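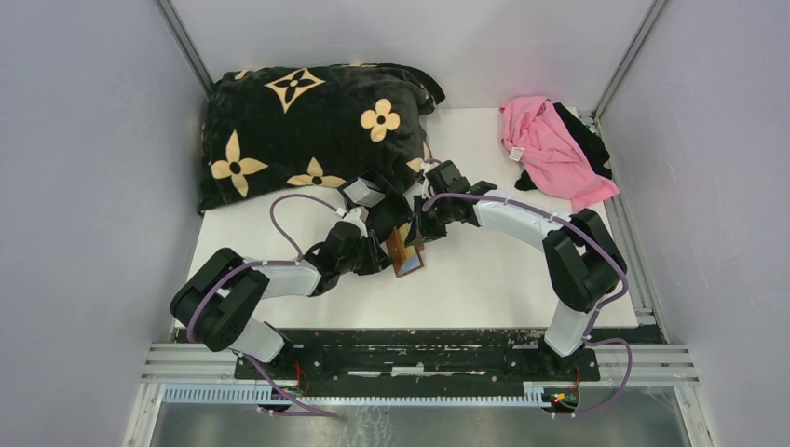
Notebook, two-arm bench – 25 March 2025

Both arms up and talking to each other before lunch! Suqin Hao got the right one homed on the first try, and I only had to restart the left controller once (loose plug at the hub, my fault, I moved it last night to get at the power strip). Best session we've had since the class started on the bench.

Setup
Floral pillow at back left, pink and black cloths piled at back right, small flat rectangle in the middle where both grippers can get to it. The idea for this half of the term project is a cluttered table: the arms have to deal with the small rigid thing while big soft things are in the way. I like the black pillow for this a lot. It's big, it's dark, and the beige flowers give the vision code something to hang on to. The plain cushion we used before was hopeless, the tracker slid all over it.

Leave the cloths heaped. Somebody folded them very nicely after the last session and it made the job far too easy.

Runs
Yuzhen Yu drove, I took notes, then we swapped. We got through 10 runs with the Statano controller code and logged them all, including the ugly ones. The logger wrote over 1000 lines per run, so the old spreadsheet is no good any more. Yuzhen has a short script that splits it by arm, now in the shared folder.

Things I want to remember:
– Closing the left gripper right up against the pillow is riskier than it looks. On run 4 it picked up a pinch of fabric together with the rectangle and dragged the lot toward the front. Funny to watch, bad for the servo.
– Coming in from the right with the elbow high works really well. Suqin's idea. The upper link clears everything and the gripper comes down where you want it.
– Wrist offset on the left was set to 195 in the config, should be 192. Fixed, and the left fingertips stopped landing short. Three counts! I spent an hour on Owusu's planner looking for a bug that wasn't there.
– The two grippers get very close in the handover. The planner keeps a margin, but teleop doesn't, so whoever drives should go slow through the middle.

Cables
The purple ones need another look. The left makes a wide loop over its upper link and can come across the edge of the pillow. I'd like one more tie near the wrist, with enough slack that it doesn't pull at full reach. The right one sits better along the curved link, leave it alone. Also the red wires under the left mount, I want those tucked in before the next group uses the bench.

Base plate is getting pretty scratched up. Doesn't matter for anything, but please don't use the bolt holes as a place to park screwdrivers.

Still to do
– Add the cable tie, left arm
– Rerun with the pillow shifted toward the center
– Ask Alard about softer finger pads
– Send the log script to the Birkance team, they want to compare before the July meet
– Try the handover with the arms swapped. Yuzhen thinks the left should give and the right should take. I think the other way round, so we'll run both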